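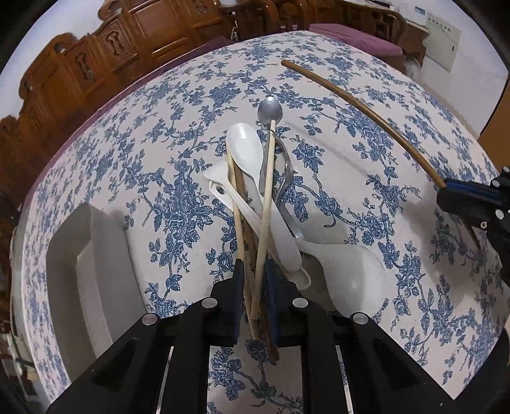
Project report, Automation Practice module, Tuvville campus
Group 4
Topic: working rules for two-handed utensil sorting with hand-held grippers

1. What we were asked to do

Write a rule sheet for utensil sorting that a new operator can follow without one of us standing there. Not the hardware, not the training code, just the rules. We started from the Irkham lab checklist (2 pages, mostly about charging and cables) and the Viris house rules, which cover pick and place but say very little about two hands over one table. Most of what follows is us filling that hole.

2. Setup rules

Table cloth stays on for the whole session. Smooth it flat at the start, don't re-smooth in the middle of a take.
Mixed materials in every pile. Metal, plastic and wood at minimum. All-metal piles were too easy and the operators got lazy.
Pile gets dropped, not arranged. Crossing pieces are the point of the exercise.
Both grippers open and close fully, 4 times each, before the first take. Look at the pads while you do it. A pad that is lifting at a corner means stop.
Sleeves above the wrist or tight at the wrist.

3. Handling rules

3.1 Take the top piece first. If a piece has something lying across it, leave it until that's cleared. Dragging a spoon out from under two chopsticks counts as a fault even if nothing falls.

3.2 Grip on the handle. Never on tines, never on the bowl of a spoon. For chopsticks we argued a long time and ended up with "anywhere in the thicker half".

3.3 Hold the fork upright enough that the tines clear the rim before moving sideways. Same for anything longer than the tray.
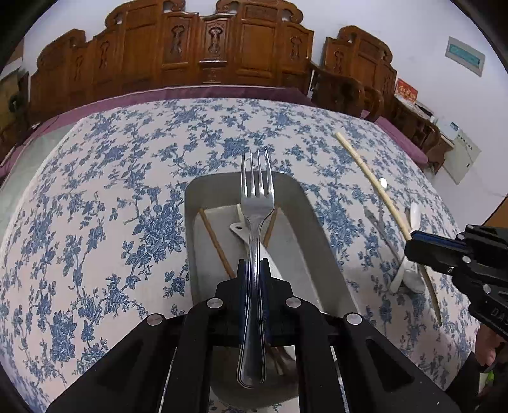 Fig. 1. Rule 3.3, fork held by the handle with the tines above the tray.

3.4 One gripper over the tray at a time. The other one waits outside the rim, low and still. We broke this ourselfs in the early takes and had to throw them out.

3.5 Let go slowly. Open the jaws, pause, lift. Snapping open flicks light plastic pieces and then you get a result that looks like a bad grasp but is really a bad release.

3.6 Dropped on the cloth: pick it up again, keep recording. Dropped on the floor: end the take, log it.

4. Logging

Each take gets a number, operator initials, start time, fault code. Our log has 2195 rows. 13 fault codes to begin with – far too many, people used the same 4 every time and guessed on the rest. We should of cut the list sooner. Final sheet keeps wrong grip point, dragged piece, both grippers over tray, floor drop.

Hosseinzadeh template was used for the log columns, with the comment field moved to the front so it actually gets filled in.

5. Problems

Rule 3.1 is hard to judge when three pieces cross in a loop. No good answer yet. Right now: operator picks, writes "loop" in comments.
Rule 3.4 slows everything down. Operators complained. We kept it anyway.
No agreement on left and right hand order. Left open in the final version.

6. Still to do before December

Have someone outside the group run a full session from the sheet alone. Print it larger, the first print was unreadable from standing height. Check wording of 3.2 again – "thicker half" confuses people when the chopstick has hardly any taper.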